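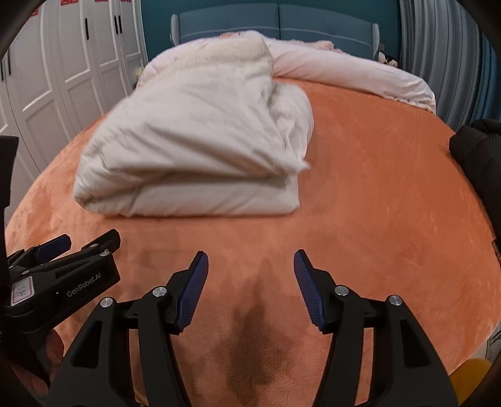 Chapter 6

Travelling Menageries and the Fairground Trade

Before there were public zoos in most towns, people saw lions, camels and elephants from the back of a wagon. The travelling menagerie was a collection of caged animals that moved by road from fair to fair, charging a few pence at the entrance. In Britain the trade grew during the late eighteenth century and was at its largest in the middle of the nineteenth.

This chapter looks at how such a show was run. Chapter 5 dealt with the freak show and the waxworks, and some of the same fairs will come up again. Readers who skipped it will need the section on pitch rents before going further.

A menagerie was made up of heavy wagons with one side that could be let down. On arrival the wagons were drawn into a rectangle, the shutters on the inner side were lowered, and canvas was stretched over the top. At the front stood a painted show cloth, usually far more exciting than anything inside, and a platform for the band. The whole thing could be built in a morning if the ground was dry. In wet weather the wagons sank, and the showman paid for extra horses.

Our main source is the account book of the Okeke menagerie, a small family show that worked the Midland fairs. It was transcribed by Harsh Vashisht, and entries are given here by page number. The book runs to 606 pages and is mostly taken up with feed, tolls and repairs. Animals are named only when they were bought, sold or ill. A lioness called Narna appears on 2 pages, once on purchase and once when a farrier was paid to look at her foot. The spelling is poor throughout and has been left alone.

Meat was the largest single cost. Showmen bought old horses cheaply and had them slaughtered near the ground — an arrangement that did not please the neighbours. Hay was easier to find, though the price rose sharply in a dry July.

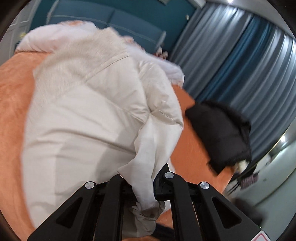

How did menageries keep their animals warm in winter?

Most shows came off the road and rented a barn or warehouse, where stoves were kept burning and straw was piled deep. Monkeys and parrots often died all the same.

Winter was also the time for repainting the wagons and training new keepers. The keeper's job changed a good deal once lion taming became part of the show. Earlier keepers fed, cleaned and answered questions. After the 1820s they were expected to go into the cage, and their names began to appear on the bills in larger type than the owner's.

Section 6.1 begins with the wagons themselves, and with the roads they had to use.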